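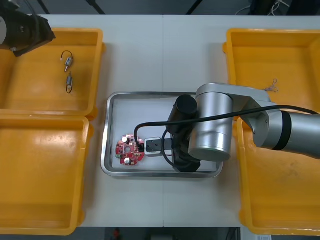 Hakala 4: task sequencing and grasp planning for two-arm kitting

Hakala is a desktop application plus a runtime. The desktop side builds a behavior tree for one or two arms; the runtime executes it and talks to the drivers. I have used version 4 since January on a small-parts sorting cell with two arms, yellow bins at the sides and a steel tray between them. The parts are circular boards, small DC motors with wire leads, and short lengths of thin wire. Before this we ran Ninura, and most of my comparisons are with that.

Installation

The installer pulls in its own Python and its own message layer. It does not touch the system packages. Driver setup took one afternoon for the first arm and ten minutes for the second. The calibration wizard wants 20 poses per arm and rejects any set where the wrist orientation does not vary enough, with an error that names the offending poses. Ninura accepted anything and gave you a bad transform.

Perception

The segmentation module ships with a general model and a fine-tuning tool. Red boards on a pale tray floor are easy for it. Shiny surfaces are harder. With the general model, reflections on the inside walls of an empty bin were sometimes returned as parts, at confidence scores high enough to pass the default threshold. Souad Bensaid labeled 1686 crops from our own logs and retrained overnight on one workstation card. False detections in empty bins stopped being a daily problem after that. The bin-empty check still uses depth only, and I would like an option to combine it with the color result.

Wire is the weak spot. Hakala fits an oriented box to everything, and a box around a tangle says little about where to close the fingers. The planner picks the center of the box, where there may be no wire at all. Necati Yurt wrote a plugin that skeletonizes the mask and proposes grasps along the longest segment. It took him two days, and the plugin interface needed no patching. It should be in the product.

Grasp planning

For parallel fingers the planner is good. It samples approaches, discards those that hit the tray rim, and ranks the rest by clearance and finger contact. You can add keep-out regions in the part's frame. We have them on the capacitors and the terminal block of the board, so that the fingers close on the edge instead. Regions are drawn by hand on the mesh, and there is no mirror or copy function.

Motors are picked by the can. The lead loops are not modeled, so a second motor lying close by can be dragged out with the first. A lift-and-look check after the pick handles this, at the cost of roughly 4 seconds.

Two-arm coordination

This is the reason to buy it. Each arm reserves a swept volume before it moves, and the other arm plans around the reservation or waits. Ninura locked the whole center zone. Under Hakala one arm can be at a bin while the other is down in the tray, and cycle time on our mixed order fell by 29 percent.

The reservation does not include cables. A cable looped over the wrist is invisible to the planner unless you attach a padding shape to the link, and the padding then makes some poses near the tray unreachable. We settled on a small padding on the wrist and a joint limit on the last axis.

Tooling

The tree editor is slow above a few hundred nodes. Trees are saved as text and diff cleanly — I now edit most of them outside the editor. Replay is excellent. It loads a failed run, steps through the ticks, and lets you re-plan from any of them with changed parameters. Log files are large, and rotation is off by default.

Support answered two tickets within a day and left a third, on the threshold defaults, open for a month.

Recommended for two arms in a shared space. For a single arm I would stay with Ninura, where the license costs less and the editor is faster.

Reviewed by Leif Hellström

Related items
Ninura: notes after a long upgrade
Mutau force-torque filter, short test
Clolska hand-eye calibration targets compared
Behavior trees in version control, by Hacer Altıntaş
Depth thresholds for shiny bins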